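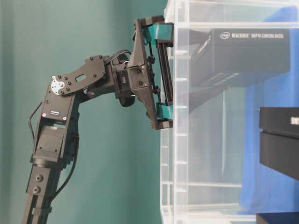

Jeduveck Stock and Packaging Register: Data Card

Published in September by the Records Office, Jeduveck
Reading time: 4 minutes

## Summary

The Jeduveck Stock and Packaging Register is a table of boxed goods received, stored and issued by the Jeduveck central store. It holds 3,903 records. Each record describes one delivery line: what came in, how it was packed, where it was put, and when it left. The register is offered to students of small warehouse management, to local history groups with an interest in trade, and to other stores that wish to compare their own practice with ours.

The register was first kept on paper cards. The cards were typed up by the Records Office and checked against the delivery notes where these survive. The present release is the second. It replaces the first in full, and users of the first release are asked to delete their copies.

## Contents of the release

The release is made up of 4 files:

- `register.csv` - the main table, one row for each delivery line
- `suppliers.csv` - supplier codes and trading names
- `locations.csv` - the list of shelves, bays and bins, with the codes used in the main table
- `changes.txt` - corrections made since the first release

All files are plain text in UTF-8. Columns are separated by commas. Text that itself contains a comma is placed in double quotation marks. There is one header line in each table and no footer.

## Main fields

- `line_id`: a number given in order of entry. Numbers are not used again when a record is withdrawn.
- `supplier`: a short code. MIN stands for Mindico and EKI for Ekivier. The remaining codes are given in the supplier file.
- `goods`: a plain description of the goods, taken from the delivery note. Spelling has been left as found.
- `pack_type`: one of carton, lidded box, sleeve, tub, sack or other. A lidded box is a box whose lid and base are separate parts.
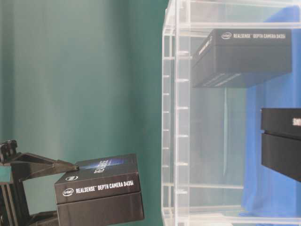 - `pack_colour`: the main outside colour, given as a single word. Labels and printed bands are ignored.
- `units_in`: the number of units received on the line.
- `units_out`: the number of units issued to date. A blank means that the line has not been drawn on. A nought means that units were drawn and later returned in full.
- `location`: a code from the locations file.
- `month_in`: the month of receipt. The day was not recorded on the paper cards and cannot be supplied.
- `remarks`: free text, mostly on damage and short deliveries.

## How the records were made

Storekeepers filled in a card for each line as goods were booked in. The card was kept in a tray beside the shelf and marked each time stock was drawn. Full cards were moved to the office and filed by supplier.

Typing was done by two clerks working apart. The two versions were then compared by machine, and every difference was settled by looking at the card. Where the card could not be read, the field was left blank and the word "illegible" was placed in the remarks. This applies to 145 records, most of them from the oldest tray, which had been stored near a leaking window.

Mindico changed its pack sizes part way through the period. Lines before and after the change carry the same goods description but are not the same size, and unit totals should not be added together without first reading the remarks.

## Storage codes

Location codes have three parts: a letter for the room, a number for the bay, and a further letter for the kind of holder. The holder letters are as follows:

- S, open shelf. Used for cartons and sacks.
- D, drawer. Used for sleeves and loose papers.
- P, pallet. Used for full loads awaiting booking in.
- B, bin. Used for small boxed goods. Slim boxes should be stood on end in the bin, with space left between them so that each can be lifted out singly.
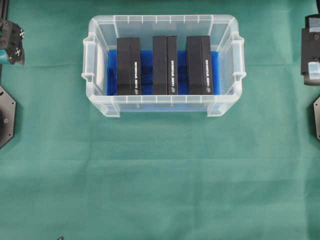
## Known faults

Supplier codes were not settled until the second year. Six codes in the main table have no match in the supplier file, and users joining the two tables should expect empty values. The Records Office has not been able to trace them.

Colour was judged by eye. Dark blue, dark grey and black goods were not always told apart, and the `pack_colour` field should be treated with care for work that depends on it.

Goods moved between bays were not always given a new location code. The field shows where the line was first put away, and should not be read as proof of where it was kept later.

## Terms of use

The register may be copied, shared and used in teaching without charge. Published work should name the Jeduveck Stock and Packaging Register and state the release used. The supplier file may not be used to send advertising.

No personal details are held in any of the files. Storekeepers' initials, which appeared on the paper cards, were left out at the typing stage.

## Corrections

Corrections should be sent in writing to the Records Office, giving the `line_id` and, where possible, a copy of the delivery note. Accepted corrections are listed in `changes.txt` at the next release. Requests to see the paper cards are dealt with separately - please allow 6 weeks for a reply.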